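Dinix Curkow 302 Pit Lane Wheel Gun

Product category: Pit equipment / Pneumatic wheel guns
Supplied by: Dinix Competition Equipment
Availability: Made to order

Overview

The Curkow 302 is a pneumatic wheel gun for use in single-seater and prototype racing with center-lock wheels. It is intended for professional and semi-professional teams whose regulations permit free choice of pit equipment, and for series organizers who wish to issue one standard gun to every entrant. The product replaces the earlier Curkow model, for which Dinix will continue to supply seals, vanes and sockets until stocks are used up.

The gun is built around a one-piece alloy housing with the air inlet at the base of the grip. The direction selector is a sliding collar behind the hammer case and may be operated with either hand. A gloved operator can feel the position of the collar without looking at it. The exhaust leaves the tool on the side facing away from the car, so that dust and brake debris are not blown toward the tire carrier.

Intended use

The Curkow 302 is designed for short, repeated cycles in the pit lane and in the garage during practice stops. It is not intended for continuous workshop use or for fitting road wheels with multiple nuts. Teams requiring a gun for general garage work should refer to the Fitamow range.

The tool must be used with dry, filtered air or with bottled nitrogen through a suitable regulator. Working pressure is set by the team within the limits shown on the plate fixed to the housing. Dinix does not accept warranty claims on guns that have been run above the marked limit, including where a series permits a higher pressure.

Sockets

Each gun is delivered with 2 sockets in the pattern requested at the time of order. Customers must state the chassis maker, the year of the wheel nut and whether the nut is retained in the wheel. Sockets for the Eskola hub are held in stock. Other patterns are machined after receipt of a sample nut or a dimensioned drawing.

Sockets should be checked after every race weekend. A socket that shows rounding at the drive face, or any crack, must be taken out of use. Worn sockets account for most reports of slow or incomplete tightening received by the service department, and the gun itself is often found to be in good order when it is returned.

Lubrication and oil samples

The hammer case is filled at the factory and sealed. The air motor is lubricated through the inlet. Only the oil listed in the manual should be used, as thicker oils slow the motor in cold conditions and may cause the vanes to stick after storage. Before each session, a small amount of oil should be placed in the inlet and the gun run briefly in both directions with no load.

Customers enrolled in the service plan may send a sample of used hammer case oil for review. The sample is drawn by the service department when the case is opened, or by a team technician who has completed the Dinix training day. Results are sent to the team with a recommendation to continue, to change the oil, or to return the gun for rebuild.

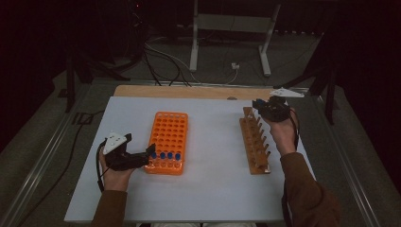
Svatopluk Zelenák wrote to the service department that his crew had been changing the oil after every event, whatever the mileage on the gun, and asked whether the interval could be made longer. He added that the left rear gun always came back in worse condition than the other three, and that he would prefer an interval based on cycles over one based on race weekends.

The service department has adopted this suggestion. The interval for the Curkow 302 is now given in cycles, and a cycle log is printed at the back of the manual. One cycle is one nut removed and one nut fitted. Practice stops must be entered in the log along with race stops. Teams that rotate their guns between corners should record each tool by its serial number and not by its position on the car.

Service plan

The service plan covers one full rebuild per season, replacement of vanes and seals, and a bench test before return. Guns received by noon on Monday are inspected the same day. A rebuild is normally completed within 86 working hours of inspection, and loan guns may be reserved for that period subject to availability. Loan guns are supplied without sockets.

The plan does not cover damage from dropping, from contact with a moving car or from the use of hoses not approved by Dinix. These repairs are quoted separately, and no work is started until the team has approved the quotation in writing.

Safety

All persons working within reach of the gun must wear eye and hearing protection. The air supply must be shut off and the line drained before a socket is changed. Hoses must be laid so that they do not cross the path of the car on entry or exit, and the boom must be fixed in accordance with the rules of the event. The gun must never be started toward a person or with the socket unsecured.

Ordering

Orders are accepted from licensed teams, series organizers and approved dealers. The minimum lead time is 20 working days from confirmation of the socket pattern. Orders placed in March should allow for additional time, owing to the start of the season.

Included with each gun: sockets as specified above, inlet fitting, one bottle of motor oil, transport case, manual with cycle log, bench test certificate.

Available separately: approved hoses, regulator, boom bracket, spare vane kit, seal kit, Eskola pattern sockets.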